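Writing a Life Story from Records
Handout 4: Military Service and the Working Years

January 2018

Read this before class and bring your working timeline. We will use the Dralero packet again, so bring that too if you still have it.

What this unit covers

Most of the short biographies you will write for this course, whether an obituary, a family booklet or a program for a memorial service, have the same stretch in the middle: school ends, the person serves or doesn't, and then there is a job or a string of jobs. Families tend to remember this part out of order. Your task is to put it in order and to mark what you can't confirm.

Service records

Start with the discharge paper. For most people who left the U.S. armed forces after 1950 this is form DD 214. It gives the dates of entry and separation, rank at separation, character of service, and usually decorations and schooling. Older separation papers vary by branch and may show less.

Copy the rank exactly as written. A family may say "sergeant" when the paper says corporal. Use the paper and note the difference in your source list. If there is no paper, write "served in the Army" and leave the rank out.

The 1973 fire at the National Personnel Records Center in St. Louis destroyed a large share of Army and Air Force files. Army records for people discharged between 1912 and 1960 were hit hardest. Navy and Marine Corps files were not in the burned section. If your subject's file is gone, try:

County courthouse copies of discharge papers
Hometown newspapers, which printed notices of promotions and leave
Ship muster rolls, for sea service
Letters and the backs of photographs

Assignments and places

A ship is not a place. Write "served aboard" for a ship and "was stationed at" for a base. If the person trained in one town and was assigned to another, say so in two sentences. Students often run these together, and the reader ends up thinking basic training lasted three years.

The working years

City directories are the best source for jobs before about 1970. They list a name, an occupation and often an employer. In the Dralero packet the subject appears at Kutell Tool in one directory and at Gatetti Brothers in the next, with no sign of when he changed over. Write it that way: "By the following year he was working at Gatetti Brothers." Do not supply a date.
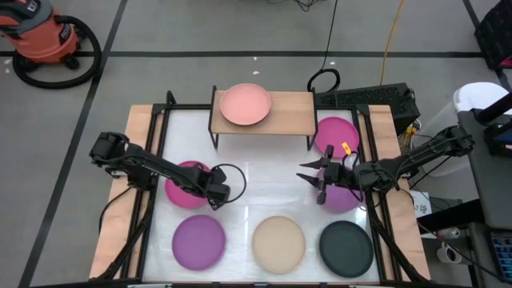 Plates of different colors on and above a white work surface, with two black robot arms.

Job titles need care. "Draftsman," "machinist" and "toolmaker" were different trades with different pay, and a retired toolmaker's children may care a good deal about the word. Use the title from the period. If the title changed over the years, give the first one and the last one and skip the rest unless a promotion matters to the story.

Company names change too. Darwish Foundry appears under three names in the packet. Use the name the firm had when your subject worked there, and give the later name once in parentheses if readers will know it better.

Length and proportion

The sample life in the packet runs to 411 words. Of those, 190 cover service and work, and 44 cover childhood. The other sections deal with marriage, children, church and clubs. You don't have to match this, but look at your own draft and see where the words are going. Two years in uniform should not take up more room than thirty years at a bench unless the family has asked for that.

Wording to watch

"Honorably discharged" is a legal term. Use it only when the paper says so.
"Veteran of" a war means service during that war. It does not always mean combat.
"Retired from" means the person retired there. If they left for another job, write "left."
"Lifelong resident" is wrong for anyone who spent four years in another state, though many families like it. Ask before you change it.

For next class

1. Finish the service and work section of your timeline. Put a source next to every line.
2. Write one page from it, past tense, no quotations.
3. Circle anything that rests on memory alone.
4. Read pages 12 to 19 of the packet, on clubs and lodges.

Drafts go in the tray in Room 209 before class starts. Late drafts will be read but not marked up. The August section used an older version of the packet in which the directory pages are out of sequence, so if you borrowed a copy from someone in that group, check it against the one on reserve.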